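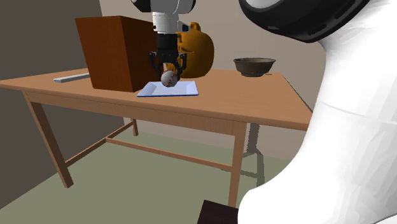
Table with a wooden box and an orange-brown jug

Forum > Drivetrain and Fluids > CVT fluid interval, dealer says 7 years, manual says otherwise

ylva_lunde
Bought a used Mivari wagon in December, CVT, no service history before the second owner. The Hivero dealer in Rirnitz quoted me for a transmission fluid exchange on their machine and told me the interval is 7 years regardless of mileage. The owner's manual has no interval at all under normal use, only "inspect." Under severe use it gives a mileage figure and no time figure. So where does the 7 come from? The car shifts fine (well, it doesn't shift, but no shudder and no whine). Cold start RPM settles normally.

Besnard52
It comes from the dealer's own maintenance menu. Look at the footer of the sheet they gave you. If it says "recommended by this service center" then it's their schedule and the manufacturer has nothing to do with it.

gkeogh
Disagree in part. Menu intervals are padded, sure, but "inspect" on a sealed unit with no dipstick means very little in practice. You can't inspect what you can't pull a sample from. I do drain and fill on mine every other year and the fluid comes out noticeably darker each time. Color alone isn't a wear test, I know that before anyone types it.

Besnard52
Color alone isn't a wear test.

ylva_lunde
Checked the sheet. Footer says "service center recommendation, see owner's manual for factory schedule." So that part is settled. Remaining question is whether to do it anyway, and if so, machine exchange or drain and fill.

zdislava_o
Drain and fill. Drop the plug with the fluid warm, measure what comes out, put the same volume back in, then set level by the overflow tube at the temperature in the service manual. Read fluid temperature off a scan tool and not off the pan with an IR gun. The pan reads low. Use only the fluid spec printed in the manual. Universal CVT fluids list a lot of cars on the back label and that list is the bottle maker's opinion.

Torque the drain plug with a new crush washer. If there are magnets in the pan, you only see them if you drop the pan, and on a first service with unknown history I would drop it. Fine gray paste is normal. Slivers are not.
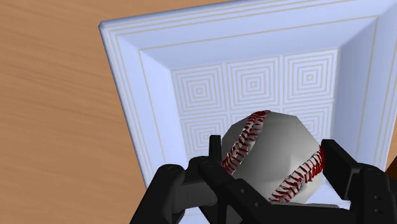 Sirkka Leinonen
Dropping the pan on a CVT with unknown history is asking for a leak. The factory sealant on these is a pain to cut and the flange bends easily. Plug only, first time around. If you want to know about metal, send a sample to a lab. I've had two done and the report told me more than a look at the magnets would have.

zdislava_o
The flange bends if you pry at the corner. Start at the cast tab, use a proper seal cutter, and it comes off flat. The lab sample catches fine particles. It does not catch the larger stuff sitting on the magnet, so the two checks don't replace each other.

Sirkka Leinonen
Fair on particle size. Still not something I'd tell a first-timer to do on ramps in a driveway.

gkeogh
Agree with Sirkka there. Also, to set level the car has to be level. Ramps under the front only will give you a wrong reading at the overflow.

ylva_lunde
I have four stands and a flat garage floor, so level isn't a problem. Asked the dealer for a drain and fill price with no machine. They came back with 153 against 800 for the exchange, fluid included in both. At that price I may just let them do it.

Besnard52
Get the fluid spec written on the invoice. "CVT fluid" with no number is not enough if you ever have a warranty argument over it.

agathe_d
Seconding the invoice. My shop wrote "trans service" and nothing else. When the valve body went I was quoted 1,063 and the goodwill claim was refused for lack of records — fluid type specifically. I did get part of it back later, but it took months of email.

ylva_lunde
Booked, drain and fill, fluid number to be printed on the invoice. I asked them to save me a sample in a clean bottle and they said bring your own bottle. What volume does the lab want?

Sirkka Leinonen
Depends on the lab. Order their kit, it comes with the bottle. Have them catch it midstream, not the first of the drain.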